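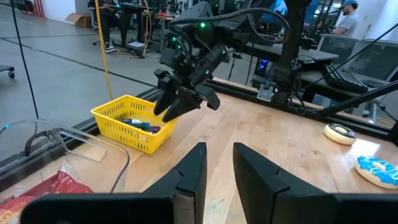
A yellow basket on a wooden tabletop.

I want to stick up for the junk drawer. Or the junk basket, or the shoebox, or whatever you toss things into when they have no other home. We've all been told for years that a tidy house is one where everything has its own spot, and I just don't buy it anymore!

Last May I tried it the proper way. I read 300 pages on decluttering (borrowed from my friend Pushpa Rana, who swears by it) and bought a set of 72 little labels. Batteries went in one box, tape in another, birthday candles in a third. It looked wonderful for 2 weeks. Then I needed a rubber band on my way out the door and couldn't remember if I'd filed it under "office" or "kitchen" – and I stood there opening lids like a burglar in my own house.

With the old drawer I'd have had it in seconds. Everything small and odd was in there, so there was only one place to look. You stir it with your hand, you get poked by something, you find the rubber band. Fine by me.

My neighbor Ankit Vashisht says this is laziness with a speech attached, and maybe he's got a point. He keeps his screws sorted by length. But he also spends a good part of his Saturday mornings sorting screws, and I'd like mine for coffee and a long walk with the dog.

I do have one rule, which is that the drawer has to close. When it won't, I dump it out and get rid of the dead pens and the keys to a bike I sold years ago. Then everything else goes right back in, in any order it likes.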